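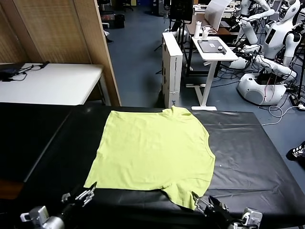 Ayana Derese was 16 when she learned to sew, and she learned it on bed sheets. Her aunt did not allow good cloth until the seams were straight. "I made pillow covers for one whole rainy season," she says. "I hated pillow covers. Now I am thankful, but please don't tell her."

Today she runs Nindis, a small workshop which repairs and changes clothes, on the second floor above a stationery shop called Endale. She has two sewing machines, one of them older than herself. We talked there on a morning when the street outside was very quiet, as most streets have been this spring.

I asked her first about January, because it was the month when she stopped making new dresses and decided to take only repairs.

"People think I had a big idea about the environment," she says. "I care about it, yes. But the truth is that I was tired of weddings. For a wedding dress you have the bride, the mother, the sister, and each of them has a different dress in her head. With a repair there is one person and one hole."

In the notebook where she writes every order, I counted nothing, but she told me the number herself: 167 pieces since the change. Most of them are trousers. After trousers come school uniforms, then jackets with a broken zipper. She doesn't like zippers. She sends the difficult ones to Mitiku Mekonnen, a tailor who has his shop two streets away and who taught her how to replace a collar.

Mitiku joined us later, with a bag of bread. He has been a tailor for much longer than Ayana, and he is less sure about repairs as a business.

"A customer pays 400 for a new shirt and is happy," he says. "You ask 60 to repair the old one and he says, why so much, it is only a button and a small tear. But the small tear is the hard work. The new shirt is made by a machine far away and he never sees it."

Ayana does not agree completely. She says that the customers who complain about 60 are the same ones who come back. One man brought his late father's coat three times, every time with another problem, and she believes he found some of the problems by looking very hard.

I wanted to know what a person can do at home, without a machine. She answered quickly. Learn to sew a button with a small space under it, so the cloth is not pulled. Keep some thread from every garment when you shorten it. Wash a new piece of cloth before you use it for a patch, or the patch will shrink and the hole will look at you again.

"And stop to iron over a stain," Mitiku added. "Everybody does it. Then they bring it to me and say it came like this from the wash."

The name Nindis was chosen by her younger brother, and she has never been fully satisfied with it. Before it, the sign said Mersha for two weeks, until a customer told her there was already a bakery with this name in the next neighborhood. She still has the old sign. It is used as a shelf for buttons.

When I left, she was looking for a gray thread to match a skirt lining. She held three grays against the window and none was right. Mitiku said the middle one was good enough. She put all of them back in the drawer and asked him if he had another gray in his shop.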